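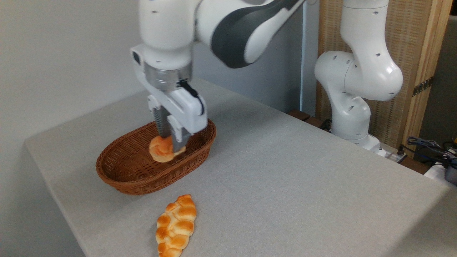 Reading time: 2 minutes

Grotlow bread set, gripper comparison

02/06/2020, by Do-yoon Yeon

This folder holds the trials we ran to choose between two finger sets for soft food items. Both are plain parallel fingers on the same gripper body. The Nnaji set is the stiffer one, the Odau set gives a little under load. All trials use one arm at a time, with the second arm folded up and out of the way.

Task

Each trial is one pick and one place. The roll starts in the wicker basket or on the cloth, and the arm moves it to the other. The braided loaf follows the same rules, but it is only ever picked across its width. The arm comes down from straight above. Sideways approaches kept touching the basket rim in early tests and are left out.

Contents

- 3874 trials in total, split by finger set
- 13 start positions for the roll, 15 for the loaf
- joint angles, finger width and motor current for each trial
- a result label: held, slipped or dropped

Labels were entered by hand by Bok-nam Shim and me. Where we disagreed, the trial is marked "slipped" and both notes are kept in the comments column.

Settings

Closing speed is the same for both sets. Closing force is not — the Odau fingers needed a higher setting to hold the loaf, so compare force values within a set only. The values are in settings.csv.

Known problems

- 43 trials have no motor current. The logger stopped and we did not repeat them.
- The cloth can shift between trials. Table positions are only as good as the last calibration.
- Finger width is read from the motor, so it does not show how far the Odau fingers bend.
- Crust damage was not scored. We plan to add it in July.

Use

Run check.py first. It lists missing files and stops if the finger set is not named in the header. Send corrections to Do-yoon.

Related items

- Flerkinent controller: timing notes
- Nnaji fingers: mounting and wear
- Grotlow fruit set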